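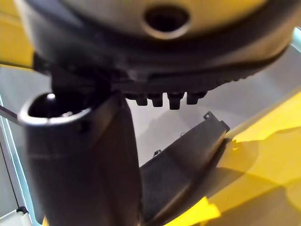

Close in on the gripper: the two dark fingers, with the ribbed lower edge of the housing and its four small pegs.

Looking after the gripper on a small bench arm
Workshop tips from Imke Lenz, Clunddale
Updated June 28, 2026

I have kept the same little arm going on my bench since I bought it secondhand from a packing shop in Guvberg, and most of what I know about it I learned by leaving something too long. So let me save you a weekend or two!

Switch the arm off at the wall before your hands go anywhere near the fingers. The stop button holds the joints but leaves the gripper live on mine, and it may on yours too.

Start with the ribbed edge of the housing. Fine dust loves to settle between those short teeth, and a dry toothbrush (a soft one, please, the kind you'd give a child) lifts it out nicely. Brush downward and keep a vacuum nozzle close by. I used to blow it out with canned air, which only pushed the grit further up, and I paid for that in April with a new bearing.

The pegs want a gentler hand. Wipe around the narrow necks with a cotton swab and look for hairline cracks while you're there. They are hard to spot in poor light, so I prop a lamp to one side and turn the wrist a little at a time.

Then the fingers. Mine get a damp cloth and one drop of dish soap, dried straight away – no oil, ever, on anything that has to hold on to something. If one finger has an open end, as mine does, twist a bit of paper towel and run it around inside. You would be surprised what ends up in there. I once found a washer I'd been hunting for all evening.

Check the finger screws every 900 cycles or so if you work it hard. The Dahlgren hex keys are good for this because the handles are short and you can't overdo it. Put a dot of paint across each screw head and you'll see at a glance when one has crept.

Last thing, run it slowly through an open and close with nothing in its grip, and listen. A faint tick usually means a crumb you missed. A steady scrape means stop and go back to the brush.

Next time: the cable sleeve, and why I gave up on Stukance tape.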